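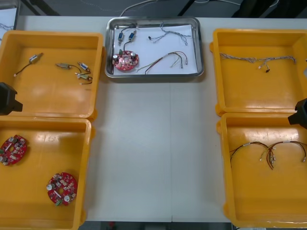 4.2 Sorting the apologies. When an elected official is caught saying something vile about a woman, a neighbor or a whole neighborhood, a statement follows, usually by supper. We wanted to know what these statements do, as distinct from what their authors say they do, and so each one had to go into a category. We settled on four: full apology, conditional apology, explanation and counterattack. We arranged them in two pairs, two on the left and two on the right, with a stretch of empty space in between. In our scheme the left pair holds statements that admit a remark was made, the right pair holds those that would prefer to discuss something else, and the bare stretch is where our coders spent most of November.

The corpus has 3,007 statements issued by town, county and state officeholders after a reported remark. We left out statements from national figures, whose apologies are written by so many hands that it is hard to say who is sorry. Only 557 of the statements contain the word "sorry" or any form of the word "apologize," including those in which the speaker declines to do so, or suggests that someone else should. Of these 557, a total of 165 repeat or even paraphrase the remark in question. The rest refer to it as "my comments," "recent events," "the video," or, in one case from Bonano, "Tuesday-type language," a phrase we have been unable to trace.

The conditional apology ("if anyone was offended") gave us the least trouble. It has a fixed shape and its users rarely stray from it. Explanations were harder. A county commissioner in Zukley explained that he had been joking, that he had been quoting a friend, and that he had not been in the building. We first coded this as three statements. After discussion it was restored to one, on the grounds that it came on a single sheet of letterhead. 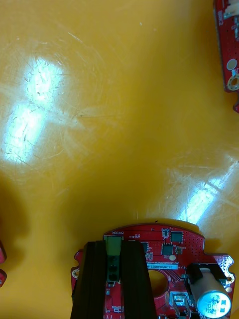

Lawal Adeleke
Lead author, political speech and public manners

The friend deserves a word. In a good share of the explanations the offensive line is handed off to some companion who is never named and always elsewhere: a golf partner, a cousin, a guy at the gym. We had expected the official to put some distance between himself and this person. He seldom does. The friend is "a great guy" who "talks like that," and the reader is invited to agree that great guys do. We coded these passages as borrowed speech and kept a separate tally, reported in Section 5, of whether the official claimed to have objected when he first heard the line. Readers hoping for a large number there may wish to skip ahead to Section 6.

Disagreements between coders were settled by a third reader who had not seen the news coverage. This mattered more than we expected. A statement read cold, with no idea of what was said, can sound quite gracious. The mayor of Lesau thanks his wife, his pastor and the fire department, and promises to listen. One coder marked it as a full apology. The other, who had seen the clip, marked it as an explanation and wrote "of what?" in the margin. The third reader sided with the margin.

We make no claim about sincerity. We have no instrument for it, and the one proposed in an earlier draft (whether the official said the same thing again within a year) measured mainly how closely the local paper was paying attention. In Ruangrit, where the paper had closed, everyone appeared reformed.

Papers > Politics and Public Talk > Working Drafts > Section 4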